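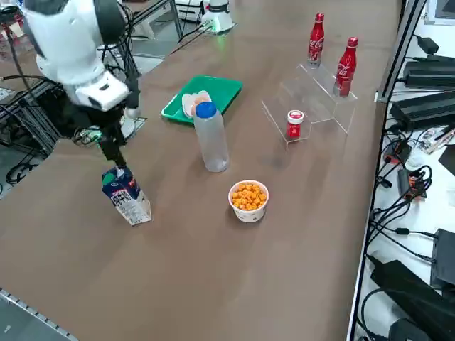 Session 5 notes, Food Handling & Storage (Kovács, Sz.). Friday, April 8, 2022. Typed up fast, see slides for the proper version

**Topic: one tray, one table, where does everything go?**

Starting point from last time: most kitchen mess is food that's out with no place to go back to. So today = sort, tray, stand.

## 1. Sort before you touch the tray

Four piles:

- cold (milk, eggs if your house keeps them cold, anything opened with a "refrigerate" line)
- shelf, sealed
- shelf, opened -> needs a date on it
- eat now or toss

Milk carton with screw cap: upright always. Grip high up near the top if you must, but support the bottom when it's full. Don't squeeze the sides with the cap off.

Water bottles. Nearly finished bottle = finish it or pour it out, don't put it back. Lightweight ones tip if you bump the table, so keep them back from the edge.

Snacks in a paper cup: OK for serving, not for storing. Puffed stuff goes soft fast. Wulan asked if a second cup upside down on top counts as a lid. No. Jar or clip bag.

Small see-through tubs: good becuase you can see what's in there, still need a label. "I'll remember" is not a label.

## 2. The tray

Raised rim is the whole point. Catches drips, stops round things rolling off onto the floor.

- heavy or tall things in the middle
- nothing half on, half off
- one hand free for the door (or ask someone)
- wipe the tray between loads, espcially after raw egg

Timothée's method from his cafe job at Maksymiv: carry half a tray twice. Slower on paper, fewer drops. Try it in the practical.

## 3. Eggs and the stand

Eggs go on the tray in their own container, never bare. Paper holder is fine for a short trip. Leave them some room, don't wedge a bottle against them to "hold them still." Brown vs. white shell makes no difference to storage, this comes up every year.

Stepped stand: tall at the back, short in front, labels facing out. Clear acrylic is nice, you see crumbs underneath. A carton that won't stand straight can lean for a demo, at home find it a flat spot. Small lidded containers on the front step.

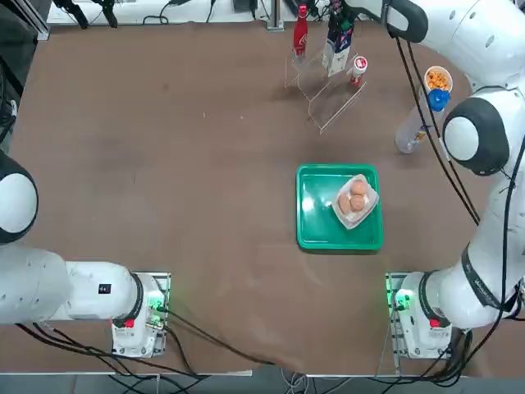 ## 4. Practical (pairs)

1. Clear your table and wipe it.
2. Sort into the four piles. Talk it through out loud.
3. Load the tray. Walk it to the end of the room and back.
4. Unload to the stand, tall to short.
5. Swap roles.

Vilmos has the spare trays. Eggs get shared between tables, go easy.

## 5. For next week

- read handout from Irén Bárány on date labels, stop at p. 39
- 400 words on one shelf in your own kitchen: what's there, what should move, why
- bring one container with a lid that really fits

Late work to Wulan, not me. Room is the same.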